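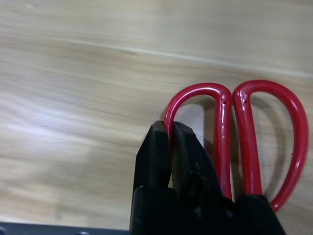
Step 3: Sorting out the scissors

By now you should have your worktop cleared and your pile of paper pressed and waiting under a heavy book, so we can turn to the scissors, which get far less love in most craft rooms than they deserve. I keep a red-handled pair for paper and nothing else. Red is easy to spot on a pale wood table, and everyone in the house has learned that the red ones are not for opening parcels or snipping the tops off frozen peas!

Start by wiping the blades. Sticky tape leaves a film you can hardly see, and it drags at the paper until you get those horrid little tears at the end of a cut. A drop of surgical spirit on a soft cloth does the job. Keep them open while you wipe, work from the pivot out towards the tips, and mind your fingers. Dry them well.

Next, the handles. Plastic loops pick up glue and hand cream over the months, and a seam that has gone grubby can be quite unpleasant to hold. Warm water with a dab of washing-up liquid on an old toothbrush gets into the seams nicely. Don't leave the whole pair soaking in the bowl, as the water creeps into the pivot and you'll have rust by April.

If your scissors have one loop larger than the other, the usual way to hold them is with your thumb in the small one and two or three fingers in the big one. I went years doing it the other way up and wondering why my hand ached – do try it and see how much steadier you feel on long cuts.

Step 4: Cutting the strips

Lay your first sheet flat and cut slowly, using the back of the blades near the pivot and stopping before the tips meet. Turn the paper, keep your cutting hand where it is, and you'll find that curves come out much smoother. For the Lernimcombe garland you want strips as wide as two fingers. They needn't be perfect, and a bit of a wobble looks rather sweet once they're looped together.

A full garland for our hall took nearly 700 strips, so please don't try to do the lot in one evening. I cut a batch whenever the kettle is on and drop them into an old biscuit tin – you'd be surprised how quickly it fills up.

When you stop for the day, close the scissors and put them down flat, well back from the edge of the table, or hang them on a hook if there are little ones about.

Step 5: Making the first loops

Take one strip, bring the ends together so that they overlap by a thumb's width, and glue. Thread the next strip through before you close it, and carry on from there.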